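Stop Specifying Square Corners
Catherine Forsyth

A tabletop gets less thought than almost any other purchase in a shared workspace, and most of the thought it gets goes to color. Edge and corner geometry decides more of how the thing ages.

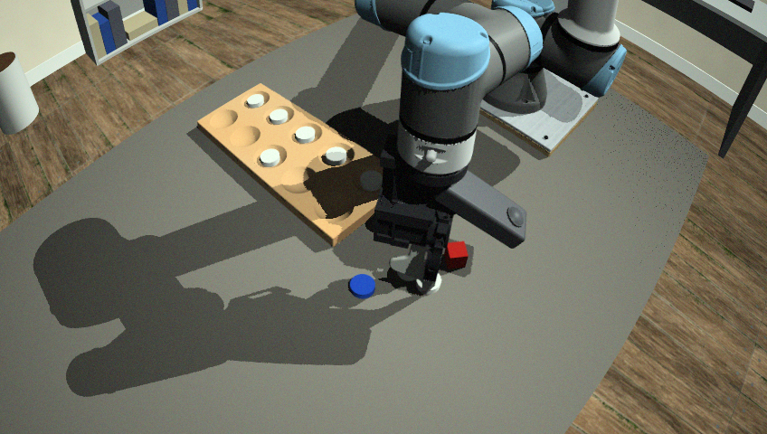
The case against the square corner

A square corner concentrates load. When a top is bumped by a cart or set down on one end during a move, the force lands on a very small area of edge material. The finish chips first, then the core is exposed, and after that moisture does the rest. A generous radius spreads the same impact over a longer stretch of edge.

In the Clernbridge building we kept repair records on 47 tops over 3 years. Of the tops pulled for edge damage, 24 had square corners. Only two had rounded ones, and both of those had been dropped. The replacement bill came to $2,651 before labor. I do not claim this is a controlled study. The square tops were older on average, and they sat nearer the doors.

Erhan Tekin, who buys for the Mestis office, objects that rounded tops waste floor area and cannot be pushed together without gaps. He is right about the gaps. Where tables must join into one long surface, square corners on the inner ends are justified. Most tables never join anything. They stand alone on the floor for ten years and get walked into.

A word on finish

Matte gray is unfashionable and I recommend it anyway. Gloss shows every wipe mark under overhead light, and pure white shows pencil. A slight speckle hides small scratches better than a flat color does — a point the Guerra catalog mentions once, in a footnote.

Edge radius should be a line on the order form, with a number next to it. At present ours has a box marked "shape," and people write "normal" in it.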